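Jul 2, 2021

Inex Completes Acceptance Testing of Dry-Mix Weighing and Packing Service in Stasgate

STASGATE – Inex, a contract packer of dry foods, has completed acceptance testing of its new small-batch line at the Stasgate plant. The line will fill and seal retail pouches of lentils, rice, soup mixes and ground spices for brands that need runs too small for a conventional high-speed packer. Customer orders are open from today.

The smallest order accepted on the line is 100 pouches of a single product. The previous minimum at Stasgate was one full pallet, and that requirement remains in place for the two older lines.

During acceptance testing, 1,924 pouches were filled, sealed and checked for net weight. Pouches were drawn from 14 products with different flow behavior, from whole chickpeas to fine chili powder. Each pouch was weighed after filling and again after sealing. Any pouch outside the declared tolerance was opened, and the contents were returned to the test bin and not released for sale.

Fill tolerance on the line is set at 2 grams for all pouch sizes. Customers selling into markets with tighter rules on declared net weight may request a narrower setting. A narrower setting lowers the hourly output and is quoted separately.

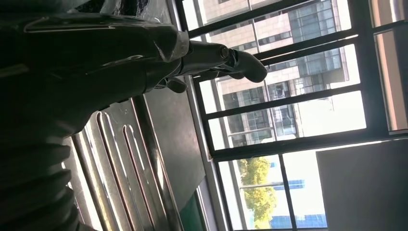

At the Inex plant in Stasgate.

Product changeover was the main subject of the engineering work. On small runs, more time is usually lost to cleaning between products than to filling. Product-contact parts on the new line are removed without tools and washed in a separate room while a second, clean set is fitted. Allergen changeovers, including any move from a product containing sesame, mustard or wheat to one that does not, follow a longer procedure with a surface swab. The line stays locked until the swab result is recorded.

Powders are scheduled after whole grains and pulses. Strongly scented products such as cumin and fenugreek are placed at the end of the shift. Customers should expect a delivery window instead of a fixed packing date, as the daily order of products is set by this sequence.

Pouches are supplied by Andix in three formats: a flat pillow pouch, a stand-up pouch with a bottom fold, and a stand-up pouch with a press-to-close strip. All three are available in clear or printed film. Customers may supply their own film if it matches the sealing temperature range in the Inex material sheet. A trial roll must reach the plant before the order is confirmed.

Batch records are kept in Tsao, the record system already used on the older lines. For each order, the customer receives the raw material lot number, the fill weights, the seal check results and the best-before date applied. Records are delivered as a spreadsheet with the shipment notice. Retained samples are held at Stasgate until the best-before date has passed.

"The work was mostly in the weighing and the cleaning," said Philomena Mac Mathúna, operations director at Inex. "A small brand has the same label law to meet as a large one. The fill weights on a short run have to be as well documented as the fill weights on a long one."

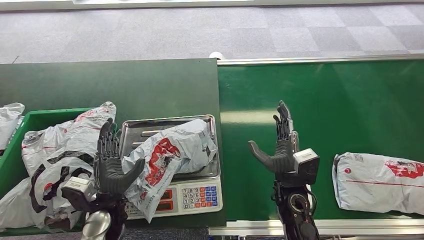 Sunil Hettiarachchi said that the old pallet minimum had kept him from offering his roasted curry powder in more than one pouch size, and that he would place a first order in the smallest format. He added that he would still like to see a lower price for repeat orders of the same blend.

Pricing is per pouch, with a fixed setup charge for each product. The setup charge covers one cleaning cycle, one film change and the first batch record. Blending is not included. Customers who need blending should send the recipe with the order request so that the time can be booked in the mixing room.

The line does not accept liquids, pastes, frozen goods or products with added oil. Sugar and salt are accepted as ingredients in a blend but not as single products.

A second shift is planned for December. Until then, orders are packed on the day shift only and are scheduled in the order in which raw materials clear the incoming goods check.

About Inex
Inex packs dry foods under contract for retail brands, wholesalers and food service buyers. The company runs three packing lines, a mixing room and a dry goods warehouse in Stasgate.

Order forms, the material sheet and the list of accepted products are available from the Inex customer desk in Stasgate.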